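Evening Kitchen Assistant, Part Time (3 positions)
Lenihan Community Meals, Jodcombe

Lenihan Community Meals is hiring three part-time kitchen assistants for its evening service. We cook and serve a hot supper to people living in the Jodcombe and Indbridge neighborhoods, and we send out packed meals to those who can't get to us. Last February we served 955 suppers, our busiest month so far.

The hours are 15 per week, split over four evenings. Shifts start at 3:30 p.m. and end at 7:15 p.m. You will get your schedule two weeks ahead. Trading shifts is fine as long as the kitchen manager knows by noon.

What you will do

Set up the dining room before supper
Wash, peel and chop vegetables
Portion food onto plates and into take-out boxes
Clear tables, scrape and stack dishes, run the dishwasher
Refill sugar, salt and other dry goods
Wipe down counters and mop at closing
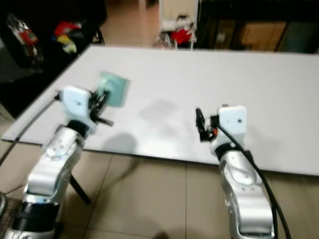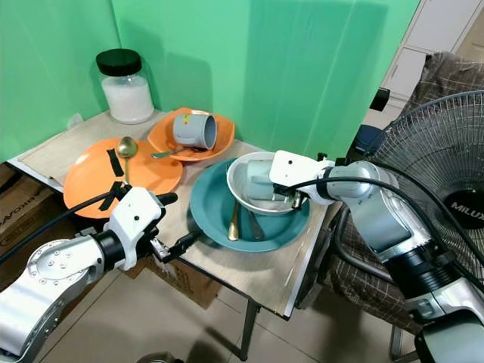
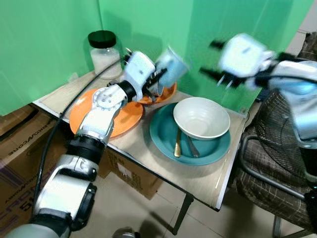
Plates, cups and tabletops

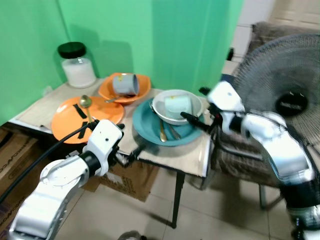
What we are looking for

You don't need kitchen experience. Most of our staff learned on the job, and your first 12 shifts will be worked alongside someone who knows the routine. You should be able to stand for most of a shift, lift a full stockpot with help, and follow written prep lists in English. A second language is useful at the serving counter – we hear a lot of Spanish and Bengali – but it is not required.

You must be at least 18. If you don't have a food handler card, we will pay for the class and for the time you spend in it. Non-slip shoes are your responsibility. Aprons and hats are provided and washed by us.

Pay and benefits

Pay is hourly and comes every other week by direct deposit or check. Part-time staff earn paid sick time from the first day. Supper is free on every shift, and there is free parking behind the building after 3 p.m. The Kivarholm bus stops across the street, but the last one leaves at 7:40, so plan for that if you stay late.

How to apply

Pick up a form at the front desk between 10 a.m. and 2 p.m., or send a short letter saying which evenings you can work and when you could start. A resume is fine but not needed. Address letters to Sajib Navaratnam, Kitchen Manager. Please give us the name of one person we can call about you – a former boss, a teacher or a neighbor you have helped out.

Interviews take nearly half an hour and include a walk through the kitchen. We will call everyone who applies, including those we can't hire this time. The jobs stay open until all three are filled.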